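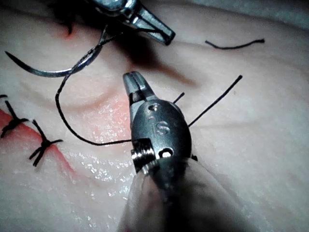
Call for participants: people who have had stitches

Ploter is a small press in Narnside with a long mailing list and a short attention span. Our next book is about stitches, the kind you get in skin, and we are looking for people who have had some and are willing to talk.

We don't need heroes. The last time we put out a call like this (it was about broken bones) we got a stack of mountain stories, and the one readers still write to us about is the man who fell off a step stool while changing the kitchen clock for daylight saving time. If you were sewn up after a bagel, a can of cat food, a garden gate or a poorly supervised cousin, you are our person. Planned operations count too. So do stitches you were told you'd need and talked your way out of, if the scar is bad enough to prove you wrong.

What we want to hear about is everything around the stitching. Who drove you? What did you wrap it in, and did you ever get the dish towel back? What did you talk about with the person holding the needle? What did you tell people at work, and how far had the story drifted from the facts by Friday?
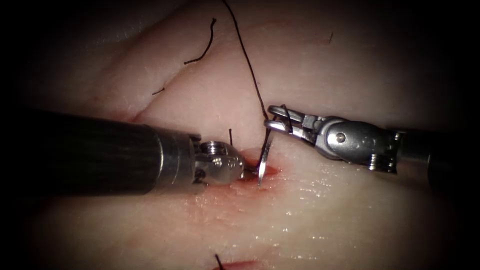
Iwona Wysocka wrote back to our first notice to say that she had eleven good minutes on her chin and a bicycle, but that her sister remembers the whole thing differently and would we please not ask her sister. We would love to ask her sister. Bring your sister. Where two people disagree about a scar, we will print both versions side by side and stay out of it at Thanksgiving.

How it works

You come to the upstairs room at the Albers Library and talk to Heike Ackermann, who is editing the book, for 35 minutes. She will record it, type it up, and send it to you. You may fix anything you like except the parts that make you look silly, which we will argue about. If you can't manage stairs, say so and we'll use the map room on the ground floor. If you would rather write, please keep it under 1116 words. We know that is an odd number. It's what fits on the pages we have set aside, and the printer in Zurnau has already been firm with us about the pages.

The finished book will run to 152 pages and come out in April.

What you get

A fee of 35 dollars, bus fare, two copies of the book, and coffee from a machine we don't control. Your name will be printed, changed or left out, as you prefer. One person has already asked to be called Duke. That one is taken.

Who can take part

Anyone over 18 whose stitches are out. If they are still in, please heal first. Childhood stories are welcome from the grown-up the child turned into. We also want to hear from people who do the sewing: nurses, doctors, vets, and students who have so far only practiced. Please leave out anything that would let a reader recognize a patient, including the patient.

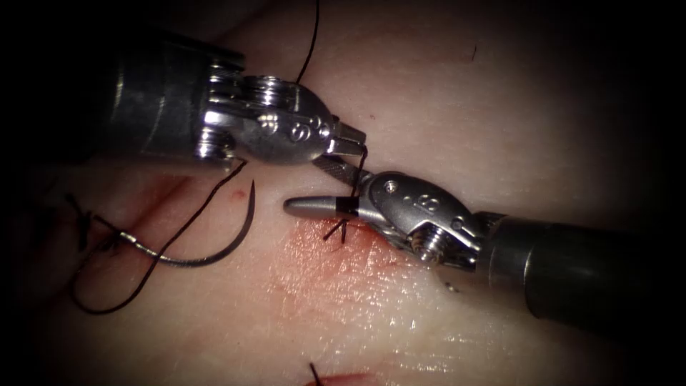 Passing the thread.

What we can't use

Medical advice, complaints that are currently with a lawyer, and photographs of the wound when fresh. We mean it about the photographs. Heike opens the mail at lunch.

To apply

Send a few lines saying where on you it is and how it got there, along with the times of day that suit you. Write to Heike Ackermann at Ploter, Narnside, or leave a note at the front desk of the Albers Library. The desk has an envelope marked STITCHES. The knitting group has an envelope too, so please read the label.

Closing date: Saturday, November 23, 2019. We answer everyone, slowly.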